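Vigil night safety checklist, with my comments
Filed September 27, 2026 by Sneha Bisht

Hi all! I walked the whole route for the Chaimongkol family vigil this afternoon, clipboard in hand, and I've typed up the sheet with my notes under each item (sorry, I ramble).

1. Assembly permit on hand
OK. Two printed copies, one with me and one in the steward bag. The permit covers up to 800 people in Zindstead Square, so please don't invite your whole bowling league.

2. Exits clear
NOT YET. The north gate was still chained when I got there! The parks office says it'll be open before we start, but I want a steward standing there until I see it with my own eyes.

3. Candles
OK, with a grumble. We have the battery kind plus one box of real ones for the family. Real ones stay on the stone steps, well away from the banners.

4. Sound and stage
OK. Cables taped down, and I tripped over nothing (a first for me). The left speaker stand wobbles, so sandbag it.

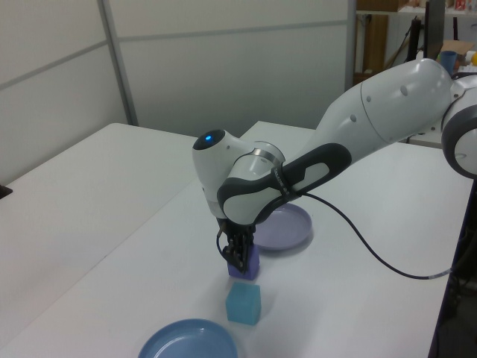
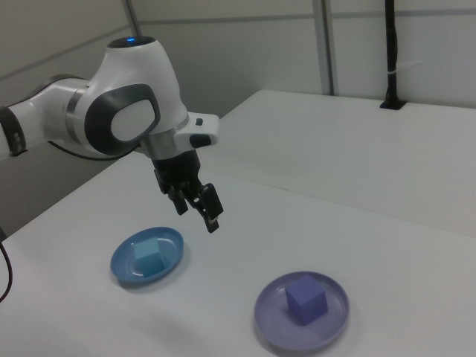 5. Stewards and vests
Five confirmed, and I'd love a couple more. Everyone needs to know the quiet signal: hand flat on your head means come find me, no running.

6. Phones and privacy
NEEDS WORK. Some of the relatives don't want their faces online, and we promised them that back in February. The sign asking people not to film the family area is too small, I could barely read it from the fountain. Make it huge. Also, set your own phone to a passcode and turn off face unlock before you come.

7. Legal contact
OK. The Endow helpline number is on the back of every steward card. Write it on your arm too, in marker, because cards get lost.

8. First aid and water
OK. The kit is full except for burn gel, which I'm picking up tonight. Water goes by the Flullus bookstore awning.

9. Getting home
Open item! Nobody under 18 leaves alone, and I still need 2 drivers with room in the back. Text me if that's you.

Recheck items 2, 6 and 9 an hour before the first speaker. I'll be at the north gate with the clipboard.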